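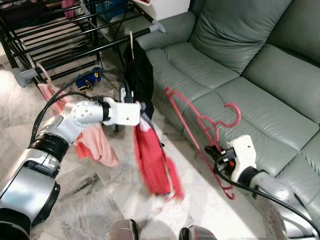 黑色长款衣物与红色衣物,悬挂于晾衣架顶杆下方。

室内晾干:除湿量测定与通风设置

更新:3/29/24

一、适用范围

本页说明在没有阳台或不便开窗的住宅内,如何安排一批衣物的室内晾干,包括含水量的称重测定、晾衣架的摆放、除湿机的设置和干燥终点的判断。滚筒烘干机、带加热的烘干柜不在讨论之列。羊毛、羽绒、皮革等有单独要求的材料,以洗涤标签为准。

二、所需器具

厨房秤或行李秤一台,量程要能覆盖一整批湿衣,分度值越小越好。温湿度计两只,一只放在晾衣区,一只放在同一住宅的其他房间作对照。以下操作使用Lultum的数字式温湿度计,指针式也可以,但读数响应较慢,每次移动位置后要多等一段时间。压缩机式除湿机一台,带水箱或排水管。小型风扇一台。记录用的纸或电子表格。

两只温湿度计在首次使用前应并排放置一夜,次日同时读数。若两者有差值,记下差值,以后对照读数时作修正。不要用手握住传感器一端,也不要把仪表贴在外墙或窗玻璃上。

三、含水量的测定

1. 洗涤前称量全部干衣物,得到干重。衣物应在室内放置过夜后再称,刚从身上换下或刚从烘干机取出的衣物读数偏差较大。
2. 洗涤、脱水完成后,立即整批称量,得到湿重。使用同一台秤、同一个盛装容器,两次都扣除容器重量。
3. 湿重减干重,即本批需要排出室外或由除湿机收集的水量。

以本页的一次记录为例:常规脱水后,湿重与干重之差为734克;不取出衣物,再追加一次单独脱水,差值降为663克。两次之差就是追加脱水所去除的水,这部分水不再进入室内空气。追加脱水是否值得,取决于衣物种类。毛巾、棉质卫衣、牛仔布通常有明显效果,合成纤维的薄衣物收效很小,还可能增加褶皱。

记录时把衣物种类一并写下。只写总重量,以后很难在批次之间作比较。

四、晾衣架的位置

晾衣架与墙面之间留出200毫米以上的净距,外墙一侧可以再加大。净距按衣物最外侧量取,不按架体量取,宽肩衣架和展开的衣袖经常会超出架体。晾衣区应避开下列位置:

外墙内角
衣柜、书架背板附近
冷水管和未做保温的窗框附近
床铺正上方或紧邻床头

房间有吊顶空调或散热器时,衣物不应遮挡出风口。散热器上直接搭晾会使局部墙面受潮,房间温控也会失准。

晾衣架下方若为木地板,应铺防水垫。滴水的衣物先在浴室内沥水,不滴水后再移入晾衣区。

五、挂晾间距与衣架选择

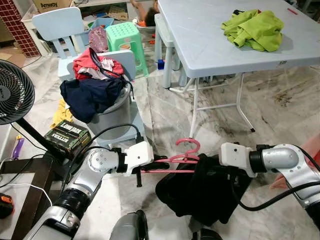

相邻衣物之间的间距按100毫米控制,厚重衣物应更大。间距从布面量到布面,量取位置取衣物最厚处,一般在腋下或口袋部位。长款与短款交替排列,下部的空气通道会宽一些。上衣使用带肩部斜杆的衣架,肩线对正后再挂上顶杆;像图中的粉色衣架那样下方带一根直杆的,可以把长裤或薄围巾搭在直杆上,但不要与上衣同挂,否则两层布料贴合的区域会成为整批中最后干透的部分。深色和浅色衣物不得在湿态下相互接触。金属衣架使用前检查涂层,涂层破损处可能在湿布上留下锈迹。

衬衫解开全部纽扣,只保留领口第一粒。裤装翻面,口袋内衬拉出。连帽衣物的帽子是常见的未干部位,应另用夹子将帽沿撑开,或将衣物倒挂,下摆夹在横杆上。

袜子和内衣类小件集中夹在外侧,不要塞在大件之间的空隙里。

六、除湿机与气流

除湿机放在晾衣区一侧的地面上,出风方向朝衣物下部,进风口周围不得有织物遮挡。风扇放在对侧,低速运行,使气流沿衣物之间的通道通过。风扇正对单件衣物吹,该件会提前干燥,其余部分几乎没有变化。

门的状态分两种情况:

使用除湿机时,关闭房门和窗户。门开着,除湿机处理的是整个住宅的空气,晾衣区湿度下降缓慢。

不使用除湿机、只靠开窗时,先比较室内外的绝对湿度,不能只看相对湿度。室外温度低时,即使相对湿度较高,其空气进入室内升温后仍可吸收水分。梅雨期或回南天的情况相反,开窗会把水分带入室内,此时应关窗并使用除湿机。

Martens机型的湿度设定在停机后是否保留,依型号而异,断电重启后应核对一次面板。使用连续排水时,排水管全程向下,不得有回升段;管内积水会触发满水保护,机器停转而晾衣区湿度继续上升。

压缩机式除湿机在低温房间内会频繁化霜,收水量随之下降。房间温度低于说明书所列工作范围时,应改用转轮式机型或先加热房间。

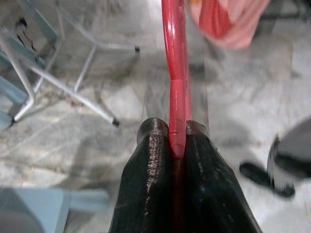 红色圆管,表面光滑,管身有一处轻微弯折或错位。

七、横杆与承重检查

伸缩式横杆和落地架应在挂湿衣之前检查。湿衣的负荷以第三节测得的湿重为准,再加衣架自重。检查项目如下:

管身有无弯折,伸缩段能否顺畅滑动
锁紧件旋紧后,用手下压横杆中部,是否回缩
连接件有无裂纹
横杆两端高度是否一致

管身弯折的横杆应降级使用,只挂薄衣物。接头处有裂纹的应停止使用,不要用胶带缠绕后继续承重。厚重衣物靠近支撑点悬挂,轻薄衣物放在中段。落地架两侧的负荷应大致相等,从一侧连续取衣时注意倾倒。

八、干燥终点的判断

手感只能作初步判断。低温房间内,已干的布料摸上去仍可能发凉,容易误判为潮湿。按以下顺序操作:

1. 目测和手触最厚部位:腰头、领口、口袋、接缝。
2. 整批取下称量,与干重比较。读数回到干重附近且不再下降,可以判为干燥。
3. 关闭除湿机和风扇,保持门窗关闭,观察晾衣区温湿度计。读数持续回升,说明衣物或房间内仍有水分在释放。

秤上读数略高于干重属于正常情况,棉织物会随室内湿度吸收少量水分。若高出较多,逐件称量或逐件检查,找出未干的衣物单独处理,其余可先收起。

除湿机水箱中的水量可与第三节的差值对照。收集量明显小于差值,可能的原因有门缝漏气、墙面和家具吸湿、未计入的开窗时间。收集量大于差值也很常见,房间空气和家具中原有的水分同样会被收集。

九、常见异常

衣物有异味:检查从洗涤结束到挂晾的间隔,湿衣不应留在洗衣机内过夜。已有异味的批次需重新洗涤,延长晾干时间不能去除异味。同时检查洗衣机门封和洗涤剂盒。

窗玻璃持续结露:减少单批数量,或将晾衣区移至住宅中部的房间。结露应当日擦干,擦下的水倒入排水口,湿抹布不要留在室内晾。

除湿机运转而湿度不降:依次检查滤网、房门密封、进风口遮挡和室温。滤网清洗后须完全干燥再装回。

同批衣物干燥速度差异过大:重新按厚度分批。厚衣物单独成批时,追加一次脱水后再挂。

十、记录格式

每批一行,列项为:日期、衣物种类、干重、湿重、追加脱水后的湿重、开始时的温度与湿度、结束时的温度与湿度、用时、水箱收集量、门窗状态。更换房间或设备后另起一页,新旧数据不要混在同一张表内计算平均值。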